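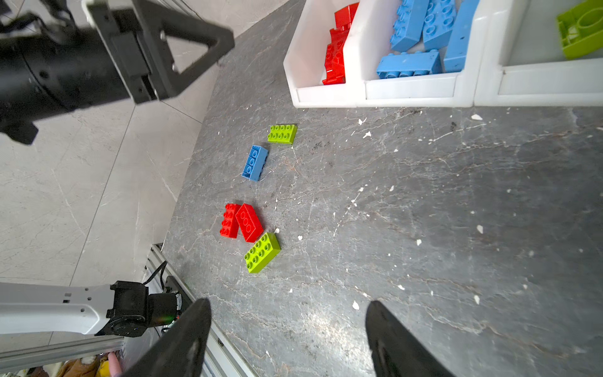
The first quote ran to eleven pages and had a picture of a sunrise on the cover. The second was a single line in an email with a number at the end, and the number was bigger. This is more or less how shopping for robot arms goes if you are a small company, and Drustham, which packs replacement parts for other people's toys and games in a low building on the edge of Bedville, is a very small company indeed.

What Drustham wanted was modest. Pieces come back mixed. They need to be separated by color and put in the right bin. People do this well and hate it, and turnover at the sorting tables had reached the point where the name tags were written in pencil. So last June the owners set aside a sum for automation, a word they had picked up at a trade show along with a tote bag.

Three items were on the original list: arms, grippers, a computer to run them. By the end of the month the list had 41 lines. A table, for one, has to hold still, and the folding kind does not. Then the arms have to be fastened to something, and that something is sold by the foot, with brackets sold separately, with the bolts for the brackets sold separately again. Anybody who has bought a kitchen will know the feeling.

Two suppliers made it to the final round. Arrieta sells complete cells, installed, with a service plan and a person who comes out in a clean polo shirt. Stavari sells parts. Its arms arrive in boxes with a link to the instructions, and its support desk is a forum where the most recent answer is usually "solved it, thanks," with no further detail.

The difference looked enormous on paper and shrank the longer anyone stared at it. Arrieta's price included training but left out the fingertips, listed in an appendix as consumables. Stavari's left out nearly everything, but it said so on page one, and there's something to be said for being robbed politely. A replacement set of fingers from one was $82. From the other it was $913, though that came as part of a whole gripper, the fingers being "not individually serviceable."

A note to anyone drafting a budget of this kind: ask about the fingers first. They are the part that touches things, so they are the part that breaks. The same goes for cables, which every spreadsheet forgets and every moving joint chews on.

Drustham went with the boxes. Its reasoning, as set down in the meeting minutes, was that a cheap mistake is easier to explain to the bank. The pilot was deliberately dull: big toy bricks in a few solid colors, a stone-topped table, a divided bin. Red goes with red, blue goes with blue. A toddler can do it, although a toddler also eats some of the inventory.

Toddlers have another advantage, and it took up most of the autumn. A brick with its studs up is one problem. A brick on its side is a different problem, and two bricks leaning on each other make a third that the purchasing plan hadn't mentioned. Nowhere in those 41 lines was there an entry for the hours a paid adult would spend setting out bricks, watching a machine think about them, and setting them out again. When the bookkeeper finally added it up, the figure came to 879 hours. She put it in the column marked "miscellaneous" and went to lunch.

There is a lesson in that column for other buyers. The hardware is the part with a price tag, so it gets all the arguing. People will spend an afternoon beating a vendor down on shipping and never once ask who is going to teach the thing its job, or what that person was supposed to be doing instead. Put a wage line in the plan on the first day. Make it bigger than feels reasonable, then show it to someone who has done this before and watch their face.

As for whether Drustham would buy again, the answer depends on which owner you catch. One has already priced a second table. The other would like to see the first one get through a morning of mixed returns before any more boxes arrive. They have agreed to revisit it in June, when the trade show comes back around, and the tote bags are said to be better this year.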